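Ticket 247: Budget line for folding cell, spares and second table
Queue: Purchasing / Equipment planning
Opened by: Orlando Echeverri
Assigned to: Juraj Bartoš
Status: Waiting on requester
Priority: Normal (was Urgent, see below)

Orlando Echeverri, 09:12
Need a number for the folding cell for next year's plan. The draft has one line that says "robot arms, misc." and a figure I would be embarrassed to read aloud. Please break it into things a person could order. Deadline is the end of August, so I have marked this Urgent.

Juraj Bartoš, 09:40
Marked it Normal. Everything in this queue is Urgent, including the kettle.

What we'd be buying, as I understand it: spare gripper fingers, a spare wrist camera, cabling, another table, and possibly a second pair of arms. Can you confirm the job is still T-shirts? The Zarkuren quote assumes towels, and towels are easy.

Orlando Echeverri, 10:05
Still T-shirts. Finance would like it to be towels too.

Juraj Bartoš, 11:31
Pictures for whoever has to sign this and has never watched a shirt being handled.

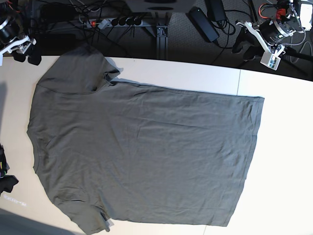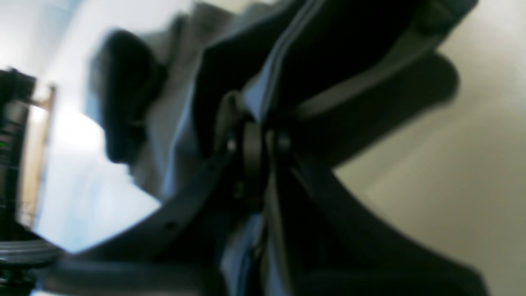
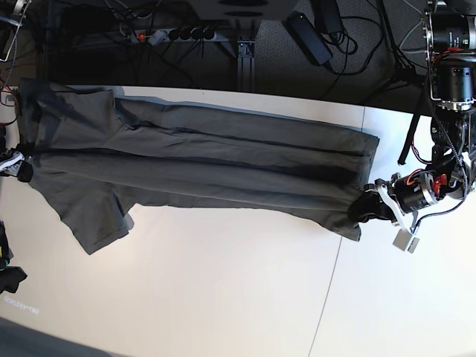

Category: Capital equipment > Grippers and spares

Going by the last picture, where both grippers have hold of the dark garment and it is stretched between them over the table, the fingers are where I'd put money first. A shirt pulled out like that asks more of a grip than a shirt lying flat. Fular sell fingers in packs of 8 and won't split a pack. I asked twice, the second time nicely.

Proposed lines:
1. Gripper fingers, Fular, one pack of 8.
2. Wrist camera, one spare. Lead time 60 days, so it goes in before the arms do.
3. Power and cable tidying. See the strip on the floor behind the table, first and last pictures. Five plugs in a row is fine until we add a second cell, at which point it becomes a conversation with the electrician.
4. Second table, same height, white top. Cliratwood make one in a single piece. Ours is panels with a seam, and I'd pay a little extra to stop discussing the seam.
5. Second pair of arms. On hold.

Orlando Echeverri, 13:20
Why is 5 on hold? It's the only line anyone upstairs has asked about.

Juraj Bartoš, 13:48
That's the trouble with it. The Shojaei quote covers the arms and leaves out mounting, power supplies, cameras and delivery, so it looks lovely. I've asked them for a full price. Until it comes I would sooner put nothing in the plan than put in a number we'll be held to by people who liked it.

Orlando Echeverri, 14:02
Could we rent?

Juraj Bartoš, 14:26
Shojaei do rent. The minimum term is 5 months and they charge for wear on the fingers, with wear decided by Shojaei. I've attached the terms. Page two is where it gets creative.

Orlando Echeverri, 15:10
Read page two. Buying, then.
Approve 1 and 2 from this year's money. Move 3 to facilities, who will move it back. Does 4 need three quotes?

Juraj Bartoš, 15:33
It's a table, so yes. The arms only needed one.

Actions
- JB: raise orders for lines 1 and 2
- JB: two more table quotes to go with Cliratwood's
- JB: chase Shojaei for the full price, delivery included
- OE: ask Zarkuren to requote for T-shirts
- OE: cost code for line 3, whoever ends up with it

Orlando Echeverri, 16:45
Facilities have moved line 3 back. Cost code to follow.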